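Ticket 2614: Finger comparison on hand-held gripper, tube slips in grasp
Status: Open, pending second trial
Opened by: Mahtab Bahrami
Assigned to: Akash Katiyar
Date: Aug 24, 2022

Reported issue
During trials at the Esfahani site, the Jaltik fingers allowed a round tube to rotate when the gripper was tilted. The requester asks whether the Fasell V-shaped fingers should replace them for all cylindrical objects.

Step 1. Repeat the grasp with the V-shaped fingers
The Fasell pair was fitted and the gripper closed on the white tube with the curved elbow at its top. The operator was instructed to seat the tube fully in the notch, below the printed label – contact with the paper had affected earlier results.

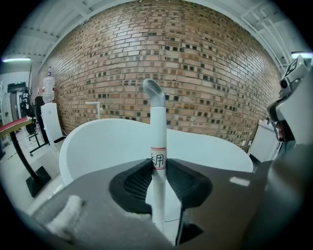
Step 2. Tilt trial
The tube was held and tilted in 14 attempts. Rotation was recorded in two of them, compared with six for the Jaltik fingers under the same procedure.

Step 3. Review of recordings
Houshang Asadi confirmed that the textured inner faces remain visible to the gripper camera at closure. Tracking was not lost in any attempt.

Pending
Diveck has been asked to supply a second pair of V-shaped fingers. The trial will be repeated in September – no change to the standard configuration is authorized before then.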